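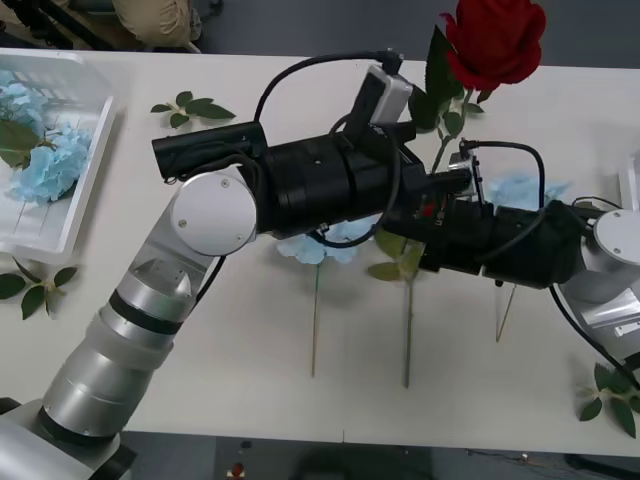
Prüfliste Zweiarmplatz, Greifervergleich Kunstblumen
Prüfung vor Freigabe des Durchlaufs, mit Bemerkungen
Prüferin: Hannelore Harms
Gegenzeichnung: Lieselotte Strobel
Projekt: Plorari
Greifersätze: Godico (Satz A), Tergate (Satz B)

1. Arbeitsplatz

1.1 Tischfläche frei von fremden Teilen
Bedingt. Auf dem Tisch liegen neben den Blumen einzelne Blattzweige. Die gehören zum Material, sollen aber vor dem Start in den Korb zurück. Ein Blatt zwischen den Backen verfälscht die Kraftmessung.

1.2 Korb steht in der oberen linken Ecke
In Ordnung. Weißer Kunststoffkorb mit den blauen Hortensien. Position am Tisch markieren, die Markierung fehlt noch.

1.3 Boden vor der Tischkante frei
Nicht in Ordnung. Kleines rotes Teil am Boden, dazu dünne Kabel rechts unten. Teil aufheben und zuordnen, Kabel in den Kanal legen.

1.4 Abstand von Personen zum Tisch
Hinweis. Hinter dem Tisch darf während der Bewegung niemand näher als 90 cm stehen. Linie am Boden nachkleben.

2. Arme und Gelenke

2.1 Gelenkkappen fest, Schrauben vorhanden
In Ordnung. Linke Kappe mit beiden Schrauben, handfest nachgezogen. Rechte Kappe ohne Spiel.

2.2 Kennzeichnung am rechten Arm lesbar
In Ordnung.

2.3 Not-Halt, beide Arme
In Ordnung. Beide Taster einzeln ausgelöst, beide Arme stehen. Wiederanlauf erst nach Quittierung am Steuergerät.

2.4 Überschneidung der Arbeitsräume
Nicht in Ordnung. Die Greiferspitzen treffen sich in der Tischmitte und liegen übereinander. Für die Übergabe ist das so gewollt, die Kollisionsgrenze im Steuergerät ist dafür aber zu weit eingestellt. Wert von Kröger übernehmen und vor dem nächsten Lauf mit halber Geschwindigkeit prüfen.

3. Kabel und Kamera

3.1 Kabelbogen zur Handgelenkkamera links
In Ordnung, beobachten. Der Bogen läuft von oben links über die Baugruppe zur Kamera. Bei voller Drehung des Handgelenks auf Zug achten.

3.2 Kabelschlaufe unter dem linken Greifer
Nicht in Ordnung. Die Schlaufe hängt über den Blüten und kann sich an den Stielen verfangen -- mit Klettband kürzen.

3.3 Kabel rechter Arm
Bedingt. Obere Schlaufe in Ordnung. Die nach unten hängenden Leitungen an der Tischkante bündeln.

3.4 Halterung der Kamera
In Ordnung. Kein Spiel, Linse gereinigt.

4. Greifer im Vergleich

4.1 Satz A an dünnen Stielen
343 Griffe ausgewertet. Hält die Hortensienstiele sicher, rutscht aber am Rosenstiel, sobald die Backen die Blätter mitfassen.

4.2 Satz B an dünnen Stielen
Gleiche Anzahl Griffe. Weniger Rutschen an der Rose, dafür Druckstellen an zwei Blütenköpfen. Schließkraft um eine Stufe senken und wiederholen.

4.3 Betriebsstunden und Wartung
Satz A 1025 Stunden, Backenbeläge tauschen. Satz B 37 Stunden, nichts zu tun.

Offen bis zur nächsten Prüfung: 1.3, 2.4, 3.2. Bis dahin kein Betrieb mit voller Geschwindigkeit.

Bemerkung Strobel: Zu 4.2 bitte die alten Werte im Protokoll stehen lassen und die neuen darunter eintragen. Beim letzten Mal waren sie überschrieben.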